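I've been keeping a list of washing tips that people swear by, mostly so I can cross them off. Blankets, towels and anything with a pile seem to attract more bad advice than the rest of the house put together. Some of what follows works. A fair bit doesn't, and I've said so where I've tried it.

## Vinegar in the softener drawer

The claim is that white vinegar softens towels, strips out old detergent, kills smells and cleans the machine while it's at it. I'm always wary of anything that does four jobs for the price of one.

I did a month of it with the bathroom towels. They came out without that slightly waxy feel you get from fabric conditioner, but so did the ones I washed with no vinegar and no conditioner. Leaving the conditioner out was doing the work. If your water is hard you may see more difference than I did. Ours is middling.

I wouldn't use it every wash. Rubber seals are said not to like it, and a new door seal costs a good deal more than a bottle of conditioner. And never put it anywhere near bleach, whatever the video says.

## Tennis balls in the dryer

They do fluff up a duvet. For towels I couldn't tell the difference, and the noise is dreadful. Wool balls are quieter, cost more, and shed bits of themselves onto anything dark. A good hard shake of each towel before it goes in does as much, and again when it comes out.

## Fleecy throws and fake fur

Most of the ruined throws I've been shown were ruined by heat. The fibres are plastic, near enough, and once the tips have gone crisp there's no bringing them back. I've seen hair conditioner recommended, also glycerine, also a steam iron held "just above" the surface. The conditioner made a matted patch slippery. The steam iron made it worse.

What I do with them:

- Cold or 30 at most, gentle cycle, half the detergent you think.
- Nothing else in the drum, and certainly no towels, or you'll be picking lint out until March.
- Low spin.
- Over an airer, spread across two or three rails if you've got them.
- Brush while it's still a bit damp, with a soft brush, all in one direction.
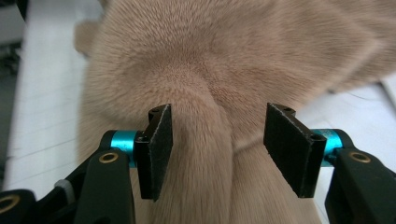
Wringing is the other way to spoil them. My grandmother wrung everything, and her things lasted, but her things were cotton and wool. With a deep pile you squash the fibres into ridges and they dry like that. Press the water out against the side of the bath instead, or roll the throw up in a dry towel and kneel on it. It looks daft. It gets more out than you'd expect.

Freezing a throw to get rid of moulting is one I did try. Overnight in a bag, under the peas. It moulted as before, only colder.

## Special detergents

I was given a bottle of Astitz plush wash and used the lot before making up my mind. It smelled nice. I could not pick out the throw I'd washed in it from the one I'd washed in ordinary liquid, and neither could Hatice Kozan next door, who has a far better nose than me and wasn't told which was which.

The Peixoto tablets are worse for this sort of thing, as they don't always dissolve in a cold wash and you find a blue smear in the pile. Fine for sheets. The label on the box says 100 washes of "renewed softness" and I'd love to know who sat and measured it.

## Towels that won't dry you

New towels repel water for the first few washes. That much is true and you needn't do anything clever about it. Wash them two or three times on their own, no conditioner, and they come round. Salt in the first wash is supposed to "set" the colour. With modern dyes I doubt it does a thing, but it's cheap and I can't say it did any harm.

The long hot soak with washing soda (called stripping, for some reason) does turn the water a horrible grey. People photograph the grey water and say look at all that dirt. Some of it is dye. I did it with a brand new navy towel that had never met a person and the bath looked like the Thames. 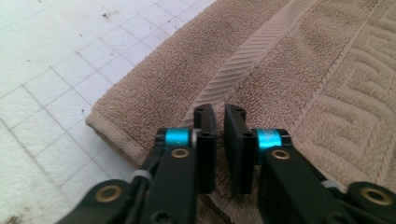
Old towels are more use than new ones, so I'd be slow to throw any out. Check the edges first: if the hem is going, run a line of zigzag down it before the loops start to pull. If the middle is worn thin, cut it up. A cutting mat with a grid printed on it, the white sort with grey squares, saves a lot of measuring, and a tan terry towel shows up nicely against it. Use a rotary cutter if you have one, as scissors chew terry. Then take the pieces outside and shake them before they go anywhere near your machine. Terry drops crumbs from every cut edge and I've had the filter out twice over it.

Hem the pieces or don't. Mine go unhemmed under the sink and get used for the oven, the bike and the dog. I was told pinking shears would stop them fraying. They slow it down a little - that's as far as I'd go.

## The thread count business

A shop in Provberg tried to sell me a sheet with a count of 2,000. I don't believe it. As I understand it, they get there by counting each strand inside a twisted thread. Feel the sheet, hold it up to the light, and ignore the number on the packet. The same goes for towel weights to some extent, though there a heavier one is at least heavier. It will also take two days to dry in January.

## Still to try

Somebody has written to say that a Rurkmont lint comb beats a plain razor for bobbles on fleece. I've got one on order. I expect it's a razor with a handle.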